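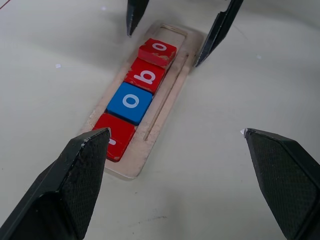

Rocío Cuevas, research assistant, wage policy group
June, just after 3 pm

Back on the Mircombe top-up scheme (the one where big employers pay the council a levy for every worker on housing support). I finally got the payroll returns to open, all 1607 rows of them, and what a mess! Barajas has entered part-timers as half a person, and Buvness has left the hours column blank for anyone under 30 hours a week, so I can't tell who'd count towards the levy at all. I've parked both for now.

Ran the simple version anyway. With the threshold where the draft bylaw puts it, Zustwood pays nearly everything and the other 2 hardly notice. I don't like that much – feels like it would just push them to hire fewer single parents – but I want the hours before I say so in the memo.

Still to do: ring Buvness payroll, ask whether agency staff are in or out, redo the table.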